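Servir un goûter sur plateaux sans tout renverser

Pour un goûter à la maison ou une petite vente de quartier, le plateau rend plus de services que l'assiette. Il se prépare à l'avance, se porte d'une pièce à l'autre et se débarrasse en une fois. Encore faut-il bien le garnir.

Choisissez des plateaux à fond mat. Les nôtres viennent de chez Daza et ont tenu 20 goûters sans marquer. Si le fond est lisse, posez dessous un torchon légèrement humide pendant que vous garnissez, puis essuyez bien le dessous avant de porter.
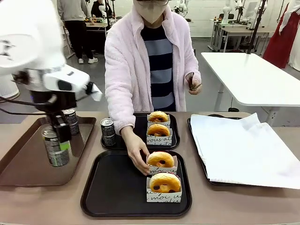

Les beignets glacés collent à tout ce qu'ils touchent. Attendez que le glaçage soit pris avant de les ranger, et ne les empilez jamais. Le plus propre est de les mettre debout dans des pochettes en papier blanc, deux par plateau, comme sur les plateaux noirs ici - on attrape le papier et les doigts restent secs. Avec un cœur à la confiture, tournez l'ouverture vers le haut.

Les canettes se posent en dernier. Placez-les debout, vers le milieu si le plateau doit voyager, et gardez-les loin du papier si elles sortent du réfrigérateur : la buée le détrempe. Au-delà de 9 canettes, faites deux voyages.

Pour les traces de sucre sur la table, de l'eau tiède suffit. Laissez poser une éponge mouillée deux minutes, puis essuyez sans frotter. La confiture séchée demande une goutte de liquide vaisselle.

Les pochettes non utilisées se gardent à plat, dans une boîte fermée, à l'abri des odeurs de cuisine. Un lot de 198 acheté en septembre nous sert encore.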